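From: Arnulfo Mosquera
To: segers-users
Date: 22 Jan 2020
Subject: Re: [segers-users] Teleop demos for box packing, how many and how clean?

On the Stendcombe list archive somebody wrote, and it was forwarded here:

> We have two follower arms on a table and drive them from a pair of
> leader arms. The task is putting small stationery items in a carton
> and closing the lid. Policy trained on our first batch reaches for the
> item, stops a little short, and hovers. Loss looks fine. Do we need
> more demonstrations or better ones? Also, is it worth recording the
> arm that does nothing for most of the episode?
>
> Replay of the recorded actions works, so I don't think it is
> calibration.

Taking the last point first. Open-loop replay only tells you that the follower joints repeat. It says nothing about whether the images and the joint readings were stamped at the same time. Before you record anything else, tap the table with a gripper, find the contact in the video and in the joint current, and compare. Ours were apart by 56 ms in December. Mudo writes the stamp when the image is decoded, so the offset depends on CPU load. We moved the stamp to the capture callback.

The hovering is most likely in the demonstrations. Look at what the operator does just before the grasp. With leader arms there is no force feedback worth the name, so people pause, check the camera view, then close. If the pause is long, a large share of the frames near the item carry a "stay still" action, and the policy learns it correctly. Two things helped us:

1. Operators practice until the approach and the close are one motion. Practice runs are not recorded.
2. Frames with joint motion under threshold are dropped before training, except while a gripper is closing or opening. Don't drop those or the grasp timing goes wrong.

On number versus quality: our first set was 4000 episodes from everyone in the lab who had a spare hour. After removing pauses, regrasps and episodes where the operator changed the order of items halfway, 2750 remained. Training on the smaller set did better on every item. The knives gained most, being thin and easy to miss from a high approach. 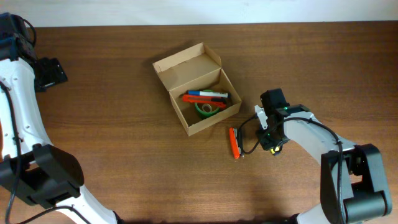

Fix the start pose of the carton only as far as you intend to fix it at run time. We let the operator turn it by hand between episodes, within a taped range, and log the angle. For items outside the carton the same rule applies, plus one more: some starts should have an item close to the carton wall. That is where the finger collides with the cardboard and the carton slides. If your operators always lay the item out in open space, the policy has never seen a narrow gap and will push straight through it.

Record both arms, always. The idle arm costs you 6 more joint values per step plus the gripper. If you leave it out you will have to invent its pose at the handover to the lid, and small differences there matter. Do park it in the same place at the start of every episode. We had one operator who rested the left leader on his knee, and the left follower drifted through the whole set.

The cleanup script is in the Brorkamitz repository under tools/trim. The threshold is in radians per step, so rescale it if your rate differs from ours.

If you can post one episode with the raw stamps I will run it through the same check.

Arnulfo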